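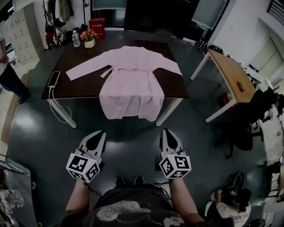
1. Opening and who this is for

Good afternoon. My name is Endang Lumenta and I run the linen side at Broda, a small guest house group. I have 20 minutes, then questions. The talk is on folding and storing robes, mostly the long-sleeved kind with a tie belt.

Say early: handouts are by the door. Phones on silent.

2. Why robes get folded badly

Towels are rectangles. Sheets are rectangles once you find the corners. A robe has two sleeves, a collar, a skirt that is wider than the top, and a belt that comes out of its loops in the wash. Most people fold it in the air against their chest and the sleeves end up wherever they fall.

At the Erkholm house we had 54 robes on the shelves last October and I refolded every one of them. It took two of us most of a Thursday.

3. Laying it out

Go back to the slide with the pink robe. Points to make:

- Face up, collar at the far edge of the table.
- Sleeves out to the sides first. The wide cuffs need to lie flat before anything else moves.
- A robe is longer than most tables. Let the skirt hang over the near edge for now. You will bring it up later.
- The belt is across the waist with one end sticking out past the body. Deal with that end before you fold, or it will hang out of the finished stack.

Ask the room: who takes the belt off completely? Expect a split. I leave it on. At the Sutanto house they roll it and put it in the pocket, and they lose fewer belts than I do.

4. The fold

Smooth from the collar down with flat hands. Look at the waist, where the fabric bunches under the belt. Pull it straight from the hem.

Left sleeve straight across the chest. Right sleeve on top of it. Bring each side in to the middle so you have one long strip the width of the collar. Tuck the belt end inside the strip. Lift the hem up to the waist, then fold once more to the collar.

Demo with the robe from the bag. Do it slowly once, then at normal speed. If someone wants to try, let them.

5. Storage

Collar fold facing out, so staff can pull one without digging. Stack no higher than your shelf allows with a hand's space above. We use Junodel bins for the spare belts, sorted by color.

Hanging is fine if you have the rail. A robe takes up a lot of it, and ours was needed for coats.

6. Tables

Someone always asks. Ours is 90 centimeters high and I would not go lower. A smooth top is better than a cloth cover, which drags on the sleeves. Wipe it down before pale colors.

7. Questions

Likely ones: waffle weave (same fold, looser), children's sizes (skip the last fold), terry robes in damp rooms (see handout, page 2).

Finish by reminding people that the linen swap is in room 104 after the break.

Endang Lumenta, Broda Linen Services | Contact | Back to top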